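Projektbericht: Ordnung auf dem Basteltisch
Gruppe 2 - Ilari Hakala, Aino Hyvönen, Onni Heinonen
Abgabe: 4. März 2021

Unser Thema klang erst mal ziemlich harmlos: ein Gemeinschaftstisch, an dem alle basteln, essen und Zeug ablegen, und wir sollten ein System finden, mit dem er benutzbar bleibt. Ich (Ilari) war für die Papiersachen zuständig, Aino für Stifte und Scheren, Onni für alles, was klebt. Den Namen Demuleo für das Projekt hat sich Aino ausgedacht, fragt mich bitte nicht, was er heißen soll!

Im Februar haben wir zuerst alles in Kisten sortiert. Bei mir kamen 148 Zettel, Kärtchen und Etiketten zusammen, davon 29 ohne erkennbaren Zweck. Die habe ich in einen Umschlag gesteckt und acht Tage liegen lassen. Vermisst hat sie in der Zeit keiner, also kamen sie ins Altpapier - bis auf ein paar hübsche, die wollte Aino behalten.

Danach ging es um den Tisch selbst. Onni wollte ihn komplett kahl haben, ich fand das furchtbar ungemütlich, und wir haben wirklich lange diskutiert. Geeinigt haben wir uns auf Decke und Blumen, aber Papier wird sofort weggeräumt.

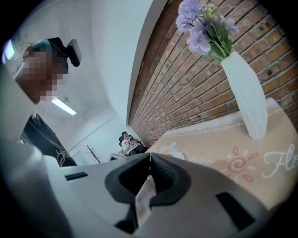
Abb. 1: Blumenvase auf der bedruckten Tischdecke, vorne ein kleines helles Kärtchen oder ein Zettel

Die Decke hat übrigens mehr gebracht als gedacht. Auf dem hellen Beige fällt mir Krempel schneller auf, nur weiße Schnipsel übersehe ich neben der weißen Schrift gern mal. Die Vase ist hoch und nimmt wenig Platz weg, nur beim Ausschütteln der Decke muss man eben dran denken, sie vorher wegzustellen (ich sag mal nichts dazu).

Beim nächsten Mal würde ich die Kisten gleich beschriften. Onni sucht immer noch den zweiten Klebestift.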